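Chapter 3
The Bath and the Space It Stands In

Reading time: 3 min

Cleaning a bathtub is taught early in this course. It is a large object with few parts, and a student who learns to look at it properly will have less trouble with the shower enclosures in Chapter 4. The work has four stages: check the light, clear the floor, empty the basin, clean the surfaces. Most mistakes are made in the first three.

Students at the Hennessy site practice in a hall, so some habits picked up there have to be adjusted later. A hall has a high ceiling and even light. A home bathroom often has one lamp over the mirror, and the person cleaning stands between that lamp and the tub. Soap film that shows up well in one kind of light may be hard to find in the other. Before you begin, look up and note where the lights are. Then look at the tub from two sides. 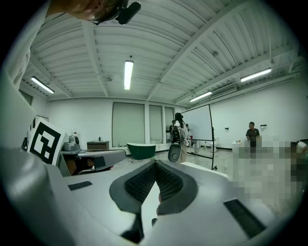
Figure 3.1 Fluorescent tubes below a ceiling of corrugated metal panels.

Tube lighting leaves long bright reflections on glazed and polished surfaces. Move your head and the reflection moves with it. A mark stays where it is. On a white tub this is the quickest way to tell one from the other, and it works on glossy floors too.

3.1 Types of Tub

An alcove tub is enclosed by walls on three sides. A drop-in tub sits in a raised deck. A freestanding tub rests on the floor by itself, and its outside has to be cleaned as well as its basin. Allow for this when you estimate time. The Taltora worksheet at the back of the book has separate lines for the basin, the rim, the outer wall and the floor at the base.

Fittings may be on the wall, on a floor stand or on the rim. Rim fittings take the most care. Dirt collects where each knob meets the surface, and a folded cloth has to be worked between them one at a time. Black fittings on a white tub show chalky water spots sooner than chrome does. Use a soft cloth and no scouring powder.

3.2 Clearing the Basin

Bottles and packages must come out before any cleaner goes in. Take them out singly, stand them upright on a tray, and check that the caps are closed. Put back anything that belongs to the bath and set the rest aside for sorting. Before using water, look at the floor as well. Power strips and cables should be unplugged and moved out of the work area.

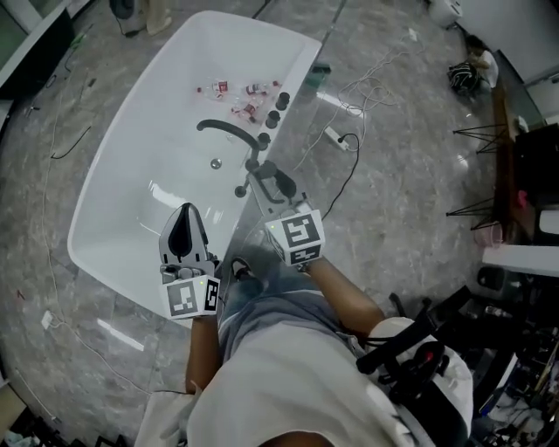

One reader of the first edition wrote to say that the tray should come before everything else, even the check of the lights, "or you end up with six shampoos balanced on the rim and nowhere to put your hands." The order given in this chapter has been kept, but students may fetch the tray first if they wish.

Bottles lying on their sides may have leaked. Wipe the surface under them and look for colored rings, then check the drain for caps and bits of label. Rinse only after this has been done. Section 3.3 deals with cleaners and the surfaces they can be used on.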